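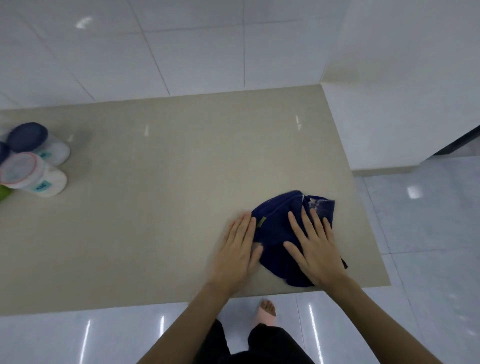
Photo: Gemma Greco

How to record your first chores with the Drasomeo kit

So I finally caved and bought the Drasomeo starter kit from Romport ($184, and the shipping took forever), and a bunch of you asked how hard it is to get going. Not very! If you missed my earlier post, the kit is a head camera, a strap, a charging cable and an account on their site. You do ordinary housework with the camera on, send in the clips, and Romport uses them to train its home robot arms. They pay you in credit toward an arm of your own, or you can cash out.

Charge it first. The booklet says the light goes green when it's full, but mine stays a sort of yellowish color and works fine, so go by the battery number in the app.

Next, the strap. The camera weighs 104 grams and you'll feel every one of them if it sits too high. Put it on, tighten the back, then look down at where your hands will be working and check the preview on your phone. Both hands should be in view with a little room on all sides. I had mine tipped way too far forward the first evening and got a whole lot of my own slippers and hardly any laundry. Oops.

Now open the app and pick a task. I'd start with something soft, like smoothing out or folding one piece of clothing on a flat surface. Lay it down, press it flat with both palms, and go at your normal speed. Dark clothes are allowed, but give yourself decent light, and if your surface is shiny try switching off the lamp right over it. Reflections were the reason most of my rejected clips got rejected.

When you're done, hold still for a second and tap the side button. One beep means saved. Two beeps means it's still recording (I learned that one by filming myself eating toast).

Once you're comfortable, move on to the kitchen tasks. They pay a bit better and they're more fun. The "handle a container" set is my favorite: jars and tubs, lids on, lids off, sliding things back where they go. Labels are great here, even handwritten ones, so leave your salt labeled as salt. 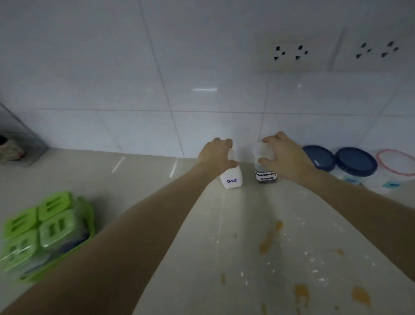 Keep your fingers where the camera can find them, and try not to lean in so close that your head blocks the light. If you get a spill, carry on. Romport's guide says it wants real kitchens, and I've never had a clip sent back for crumbs.

Uploading is the slow part. The camera holds up to 600 clips, but please don't let it get anywhere near that! I let mine reach 200 in February and the transfer ran until past midnight. Now I plug it in after dinner every time I record.

Before you hit send, skim the thumbnails and delete anything with mail, prescriptions or a family member in it. There's a trash icon in the corner of each one, very small, easy to miss.

My gripes: the strap gets sweaty, and the app logs me out constantly. I'd still buy it again. I've ordered the softer Cirillo strap to see if it fits, and I'll add a note here once I've worn it for a few loads of laundry.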